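Rumenel After-School Kitchen
Progress report to the Premeck Fund
Prepared by Su-bin Pyo, program lead
25/07/2019

Period covered

This report covers the second half of the grant year. It follows the order of the grant agreement, with spending near the end.

Snack service

We are now serving snacks at both sites, Rumenel and Evudcombe. Evudcombe opened three weeks later than planned because the hand sink had to be moved to meet the county's rules. The sink passed inspection on the second visit.

We served 2,647 snacks in the period. That is a little under what we had hoped for, and the late opening at Evudcombe explains most of the gap. Attendance at Rumenel held steady except during the week of spring break.

Fruit is still the main item. Bananas and apples make up most of what goes out, with oranges when the price is reasonable. We stopped buying grapes because cutting them for the younger children took too much staff time. Pears were tried twice and mostly came back with one bite out of them.

We changed the banana order from one large delivery to two smaller ones a week. The large delivery meant that fruit was green on Monday and too soft by Friday. Soft bananas now go into the freezer for the Friday baking group, and the amount we throw out has dropped. We did not weigh waste before the change, so I can't give a percentage.

Picture boards

The agreement included money for teaching materials that could be wiped clean and used at the food table. We bought white-faced boards with cartoon characters on them from Ha, a small print shop near the Evudcombe site. Each child picks a board, sets a piece of fruit on it and talks about it before eating: where it grows, what the skin feels like, whether they have had it before. The younger group gives the characters names and tells them what is for snack.

We had first planned to use paper placemats. These tore and had to be replaced every day, so the boards have already saved some money. Staff wipe them down after each session with the same cleaner used on the tables. We asked Ha about a larger size for group work but the price was too high for this year.

Staff and training

Two part-time assistants were hired at Evudcombe. Both have finished the food handling course. The morning position at Rumenel is still open. We have had applicants, but the hours are short and split, and the two people we made offers to took full-time work elsewhere. Until it is filled I am covering the morning delivery myself.

Allergy records for all 17 children at Evudcombe are complete and posted inside the pantry door. The Rumenel records were updated at the same time.

Family evenings

One family evening was held at each site. Rumenel had a good turnout. Evudcombe was quiet, partly due to heavy rain and partly because the flyer gave the wrong start time. We will repeat it in August. Parents at Rumenel asked for a sheet of low-cost snack ideas, and a draft is with the translator now.

Spending

Food costs are on budget. The sink work went over by $407, which we covered from the repairs line. Around $400 remains in the teaching materials line, and we would like your approval to spend it on a second set of boards so that both sites can run the activity on the same day. At present they travel back and forth in my car.

Next period

We plan to fill the morning position, hold the repeat family evening and start weighing thrown-out fruit at both sites. The freezer at Rumenel is old and may need to be replaced before winter. I will send a quote separately if it does.

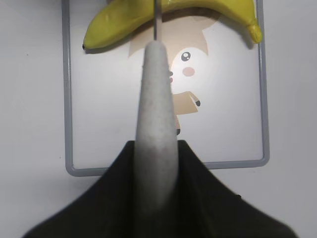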